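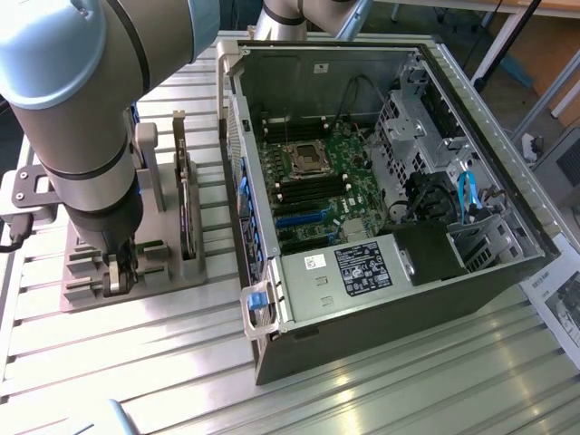 About Geltivstead

Most pages like this one start with a passion for technology. We'll skip that. Geltivstead is a night school for adults who want to know what office computers can and can't do for them, and whether they need to buy new ones at all. Usually they've been told they do, by somebody selling them.

Debora Colombo started it after 23 years of answering phones on other companies' help desks. She still teaches the evening class and still distrusts brochures. 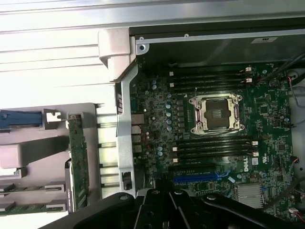 Dell board, CPU socket and memory slots empty.

We run two courses. Olow covers buying and budgets. Bellini covers backups, which everyone claims to have. Each lasts 5 weeks, starting at 6:30 p.m.
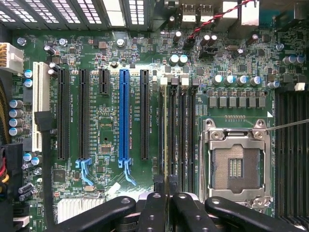
Neither one ends in a certificate. We looked into offering one and couldn't find an employer who cared. If a school promises you a career by December, ask to see who got hired.

Kollik, our lending library, is free to past students. It's small, and some of the books are out of date. 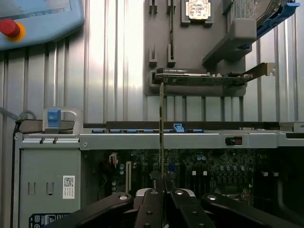
We take no money from vendors, and fees are refunded in full up to the second class. After that we'd have to think about it.

Contact | © Geltivstead | Back to top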